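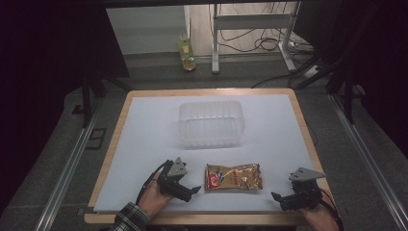 I went to the Rileck open day in March mostly to get my hands on the Trilimix grippers, and I came home pretty impressed. They're a pair of black hand-held jaws, one for each hand, with a flat gray triangular plate on top and a cable out the back. The practice job looks silly on paper: a snack bag lying in front of a clear plastic tub. Well, crinkly bags are hard! Mine kept squirming out sideways, and I needed four tries before I got a decent hold (my first go was embarrassing).

Weight is fine for a short turn, though my wrists were complaining after roughly 60 minutes on and off. The cables bugged me more — I kept wanting to shake them off my sleeves.

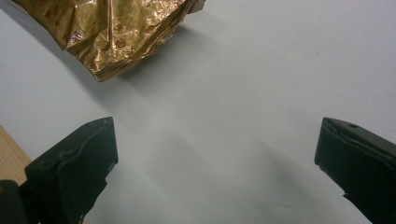

Trilimix jaws wide open, gold foil up ahead.

The fingers have some scuffs and worn edges, so I'd ask about spare tips before buying. I tried the Holst pair in the next room too, and the squeeze felt mushier to me. Go in the morning if you can, the line was long by lunch. I'd happily go back for another turn with the Trilimix set!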